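Print this page | E-mail to a colleague

This site uses cookies to remember your settings. OK

Workshop notebook – pedal carts and their history
April 2002
Entered by Zsolt Dudás

Second go at the freight tricycle question. Irén wants a paragraph on origins for the booklet and I keep telling her we don't have one we can stand behind. The version going around says the Van Hecke works built the first three-wheeled delivery cart with the box in front, and everyone else copied it. I have now read four accounts that say this. Three of them use the same sentence, with the same misspelling of "axle", so I count them as one.

The fourth is the Litero pamphlet Gergely Gál brought in. It gives a load of 500 pounds for the early model. I don't believe it. We put 172 pounds of sandbags in the box of the rebuilt one last week and the front end was already hard to turn at walking pace. The steering head has plain bushings, no bearings, and the left one is worn oval. Maybe a new one would do better. Three times better, no.

Wanda Marchetti points out that 500 could include the rider and the cart itself. Possible. The pamphlet doesn't say, and whoever wrote it was selling carts.

Measured the rear sprocket again, same result as in December. The chain is a later replacement, so the gearing tells us nothing about what the thing was like when new. Please stop quoting my gearing figure as if it did. It is in the booklet draft twice.
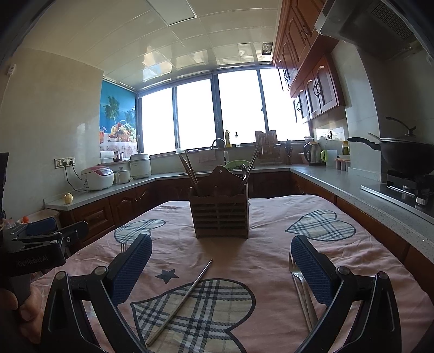 Chopstick, fork and spoon on the heart-print cloth.

Frame number. Gergely Takács reads it as 133 and gets very excited, a low number meaning an early cart. I read 133 too, but there is a patch of filler right in front of the first digit and I'm not ready to say nothing was stamped under it. The Stedix frame we had in before was sold to us as a low number and lost that status after ten minutes with a wire brush. Filler comes off before anybody writes "early" anywhere.

Same caution for the paint. Green under black under cream proves it was painted three times, that's all.

On the name: the Clena catalog calls it a "carrier", the pamphlet says "box tricycle", and the later newspaper pieces say "rickshaw", which I think is plain wrong. There is no seat for a passenger and no sign of one ever having been fitted (checked for bolt holes, found two, both for the lamp bracket). Irén likes "rickshaw" for the cover. I've said no and will go on saying it.

The catalog also claims 780 sold in the first year. Sold by whom, to whom? No order book, no dealer list. A works that size would have needed far more wheels than the one supplier we know of could have sent. I'd leave the number out, or print it with the catalog's name right next to it.

To do:
- filler off the frame number, photos before and after
- new left bushing, then repeat the sandbag run with the same bags
- ask Wanda for the page before the one she copied, it starts mid-sentence
- take my gearing figure out of the draft

Brake still drags – left it for now.

Sign up for our newsletter to get new notebook entries by e-mail.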